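Tanport Twin-Arm Bench Station

Dual-arm table station for folding, sorting and light handling trials

Product page last revised April 17, 2021

Overview

The Tanport Twin-Arm Bench Station is a pair of electric arms on a common rear base, supplied with grippers, a control cabinet and a matte black work table. It is sold to laundries, linen hire firms, garment finishers, training colleges and research groups that want to test manual handling tasks on real stock before committing to a line.

It is a bench unit. It does not move around a room, collect items from the floor or put finished work away in a cupboard. Buyers looking for a general household machine should read the section on task readiness before requesting a quote.

The station is assembled and tested at our Hesside workshop and ships across Canada on one pallet. Arms and table travel in separate crates. Installation requires two people, a level floor and a dedicated 15 amp circuit.

What is in the crate

Two arms, left and right handed, with calibration records
Two parallel grippers with metal fingers
Base frame and black work table
Control cabinet with emergency stop
Wired handheld controllers, one per arm
Table camera and mounting post
Operator manual, fold library and spare finger set

The order code for the complete station is 3170. Arms are not sold singly under this code.

Modes of operation

The station has 3 operating modes.

Manual. The operator drives each arm from a handheld controller. Motion is scaled, so that a large hand movement gives a small gripper movement. This is the mode used for new garments and for any item the fold library does not cover.

Assisted. The operator places the grippers and confirms the grasp. The station then carries out the lift, carry and lay-down as a stored motion. The operator can interrupt at any point by releasing the trigger.

Unattended. The station selects the grasp points from the table camera and runs the full sequence. This mode is released for towels, napkins and pillowcases only. It is locked out for all other categories until the customer has completed an acceptance trial on their own stock.

Changing modes requires the key switch on the cabinet. The arms return to the parked position before the new mode is enabled.

Task readiness

Customers regularly ask whether the station can take over folding, washing up, bed making or general tidying. The position at this revision is set out by task. The ratings come from our own bench trials at Hesside and from the pilot installation at the Flilley linen service, which began in February.

Flat linen. Ready. Rectangular items with hemmed edges are handled in all modes. Corners are found reliably when the item is dry and a single layer is presented. Two napkins stuck together will be picked up as one and folded as one, so separation upstream is still needed.

T-shirts and light knitwear. Manual and assisted modes only. Knit fabric stretches between the grippers and does not return to its original outline when laid down. Collars and sleeves lift or double over, and a fold made on top of a crease sets the crease. An experienced operator will correct this by re-gripping near the shoulder and dragging the panel flat. The stored motions do not yet do this well enough for us to release them.

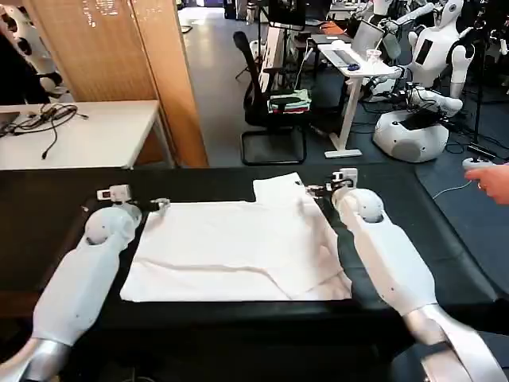
Buttoned shirts and trousers

Manual mode only. The grippers can hold a placket or a waistband, but closing buttons and zips is outside the capability of a two-finger gripper. Customers who need shirts presented buttoned should keep that step by hand.

Fitted sheets

Not supported. The item is larger than the table and elastic corners release under tension. We have no planned date for this category.

Sorting by colour or type

Assisted mode, with restrictions. The table camera separates light from dark items without difficulty when they are spread out. Items taken directly from a heap are often tangled, and the arm will lift several at once. White fabric on the black table gives the best contrast. For dark garments we supply a pale grey table cover at extra cost.

Dishes and glassware

Not supported. The grippers are not sealed against water and the fingers are bare metal. A rinse-down version has been requested by several customers and is not available.

Shop-floor packing

Ready for folded, banded or bagged items up to the rated payload. The usual arrangement is a stack on the left and a tote on the right. Totes must be located against the table stop. The station does not search for a tote that has been moved.

Throughput

Throughput should be measured on the customer's own items. We do not publish a general folds-per-hour figure, as fabric weight, finish and presentation change the result more than arm speed does. In our trials a trained person folding by hand was faster than the station in every garment category. On flat linen the gap was narrower, and the station held its pace through a full shift provided that it was fed evenly.

A purchase justified only by labour saved on garments will not pay back at this revision. The sites that have reported value use the station on repetitive flat work, or use manual mode to record motions for later use.

Recording and playback

Manual sessions can be recorded to the control cabinet. A recording contains joint positions, gripper openings and table camera video on a common clock. Recordings can be trimmed, labelled and exported over the network port. Customers retain their recordings. Nothing is sent to Tanport unless a support file is requested and approved by the site administrator.

Playback of a raw recording is possible but seldom useful with cloth. The fabric will not be lying in the same shape the second time. Use the Espinoza software package, sold separately, to build an assisted motion from a set of recordings. Espinoza licences are per station and include 6 months of updates.

Specifications

Arms: two, electric, rear mounted
Finish: white covers, bare metal forearm sections
Gripper: parallel, metal fingers, replaceable tips
Payload: 3 kg per arm at full extension
Table: matte black, wipe-clean surface, replaceable top
Controllers: handheld, cabled
Supply: 120 V, 15 A, single phase
Operating environment: indoor, dry, non-condensing
Network: wired, one port
Emergency stop: on cabinet, with connection for a second button

Site requirements

Allow clear floor on both sides of the table for the operator and for carts. Controller cables must be routed so that they do not cross the working area of the arms. Avoid direct sunlight on the table top, as glare reduces the accuracy of edge detection. Lint builds up at the wrist joints and should be vacuumed at the end of each shift. Compressed air must not be used.

The operator may stand beside the table in manual mode. In assisted and unattended modes, hands are to be kept behind the marked line. A site risk assessment is required before unattended mode is unlocked, and a copy must be held with the station.

Maintenance

Finger tips are a wear item. Replace them when the edge is rounded or when thin fabric starts to slip. Wrist modules are exchanged as complete units and are calibrated at Hesside before dispatch. The table top is held by screws at the corners and can be changed without removing the arms. Run the calibration routine after any table change and after the station has been relocated.

Warranty covers parts and bench labour. Damage from wet items, foreign objects in pockets or unapproved finger tips is excluded. Check pockets before loading.

Trials and ordering

Sample trials are carried out at Hesside on stock supplied by the customer. Send items in the condition in which they leave your dryer or ironer. Pressed samples give results that will not be repeated on your floor. A written report is issued with video of each category, including the failed attempts.

Quote order code 3170 and state the item categories, table cover colour and language required for the manual. English and French manuals are in stock. Lead time is confirmed with the order acknowledgement.

Related items

Pale grey table cover
Second emergency stop button with cable
Replacement finger tips, set for both arms
Espinoza motion software, single station licence
Extended controller cables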